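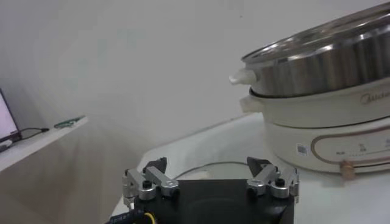
Midea multi-cooker, steel steamer pot on the white base.

Jul 1, 2020

Steamer pot trials, continued from the May notes. Purpose is to settle the water charge and the timing for the batch steaming sheet, so that the Zivine and Nivholm samples can be compared on the same footing.

Set-up. Base on the bench, well clear of the wall shelf. Lid vent turned away from the socket. Pot is lifted by the two-handed grip only. The side handles on pot and base sit one over the other, and with gloves on it is easy to take hold of the lower one and bring the whole stack up. Line up the handles before switching on; if they are out of line the pot is not seated and steam leaks at the seam.

Run 1. 600 ml tap water, pot empty. Steam at the lid after the usual delay, steady from then on. Temperature at the centre of the pot levelled at 93 °C with the lid closed. Probe passed through the vent, which probably costs a degree or so. Not corrected for.

Run 2. Same water, pot loaded with Nivholm potatoes, halved, single layer, cut side up. Core reached 73 °C and then climbed slowly. Outer pieces ahead of the middle ones throughout. Rotating the pieces halfway through evened this out but meant opening the lid, and recovery was slow enough to spoil the timing. Run not used for the sheet.

Run 3. Repeat of run 2, lid kept shut. Middle pieces firm at the first check, acceptable at the second. Outer pieces soft at the edges. This is the one to use.

Water. 600 ml is enough for a single layer with a margin left in the base. I would not go lower. The Pichler sheet asks for 2,000 ml, written for their larger unit, and should be struck out of our copy before someone follows it.

Scale. Slight white deposit in the base after run 3. Wiped out with dilute citric acid, rinsed twice. Steel pot washed by hand. The ribbed wall holds starch between the ribs and needs a brush; a cloth goes straight over it.

Panel. The symbols are small and hard to read from standing height. Sarita Sengar suggests a card beside the cooker giving the steam setting in words. Agreed, to go up with the new sheet. Leave the barcode sticker on the front where it is, the inventory list refers to it.

Open points:
Probe position. Try clipping to the pot wall, lid fully closed.
Two layers not tested. Needs the second insert, still with Hakano.
Weigh the water left in the base after each run. Forgot on runs 1 and 2; run 3 weighed but the tare was wrong.
Zivine samples next, same cut, same load.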